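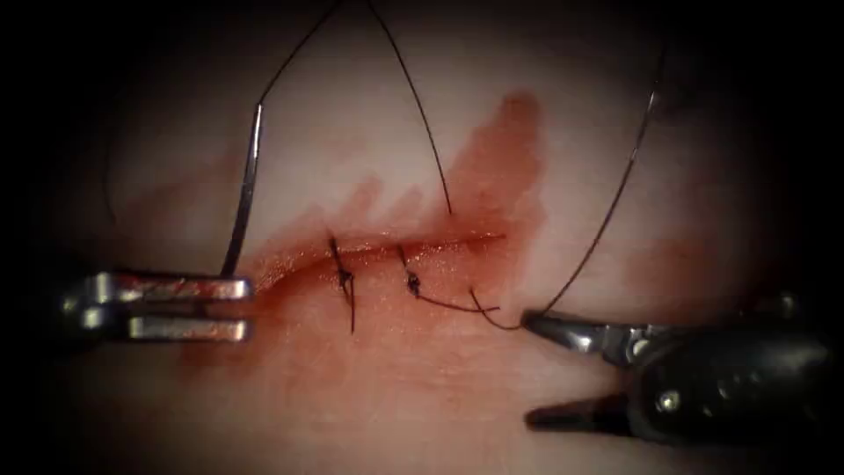 According to Pamley, a suturing service should be judged on the third knot and every knot after it, and a buyer who watches only the first has learned very little. The company, which leases its Ding suturing package to teaching hospitals and device laboratories, answered questions from this publication in February.

Ding is supplied as software, practice pads and 12 hours of on-site instruction. It runs on two-armed surgical robots that the client already owns. "We do not sell arms," the company stated. "We sell the work the arms do, and the record of that work."

Asked what a client receives in the first quarter, Pamley cited its trial at the Brerarach training center, where the package tied 1356 knots on practice pads. Of these, 636 were tied without an operator touching the controls. The company declined to call the remainder failures. "An operator stepping in is part of the service - we log it, and the client reads the log."
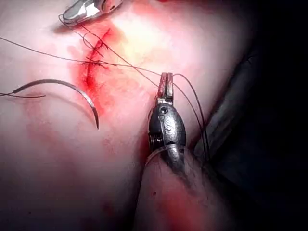
Photo: Pamley / Brerarach training center

Thread management took up much of the conversation. Long strands cross one another between stitches, and both instruments must keep hold of the right one while the needle is out of the way. "Clients ask about the needle," the company said. "Our engineers spend their week on the thread."

The lease runs for up to 4 years. Pads are billed separately, a point that the Plultden laboratory raised in its written review of the package. Pamley confirmed that the pricing is under discussion and that present clients will keep their current terms - including replacement of worn grasper tips.

The package is offered for training and research only.

This site uses cookies to improve your experience. Accept all | Manage preferences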